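Search this site
Type and hit enter

How to Serve a Small Coffee at a Desk Without Ruining the Desk

Posted by Bergþóra Zoëga, 12/22/21

I have spilled coffee on two keyboards, a passport and a tax return, so consider me qualified. What follows is the routine I use now, and it has held since November.

1. Put down a desk mat. A big fabric one, dark, covering most of the top. Pale mats look lovely in the store and like a crime by lunchtime. Mine spent its first week curling at the corners until I flattened it under the Pratthorpe phone directory, all 362 pages of it, which I knew I was keeping for something.

2. Pick a small cup. The mug that holds a pint is a fine mug, and it belongs in the kitchen, where the floor is tile.

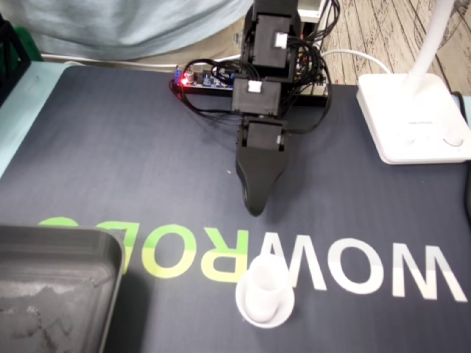
3. Use the saucer. I resisted this for years because my grandmother used one and I had opinions. A saucer catches the drip that runs down the side when you pour too fast, and you will pour too fast. Set it down first, press lightly to check that it sits level on the fabric, then put the cup in the middle.

4. Fill to a finger's width below the rim. Pour at the counter and carry it over. Walk like you're late for nothing.

5. Give it open ground. Crumbs, pens and mail go somewhere else.

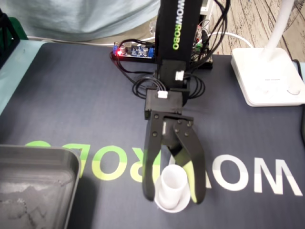 6. Find a tray for the clutter. I went through a Bellberg catalog looking for a handsome one and came back to plain plastic, which wipes clean and doesn't mind being hit with a stapler. Dark gray with a raised rim is about right, and it can live off in the corner of the mat, well away from the cup and saucer. It will get scuffed. Let it.

7. When you're done, lift cup and saucer together and take them to the sink. Blot any ring on the mat with a damp cloth. Don't scrub, unless you want a fuzzy ring.

Shares 6 | Comments 2

Contact | © Plustska | Back to top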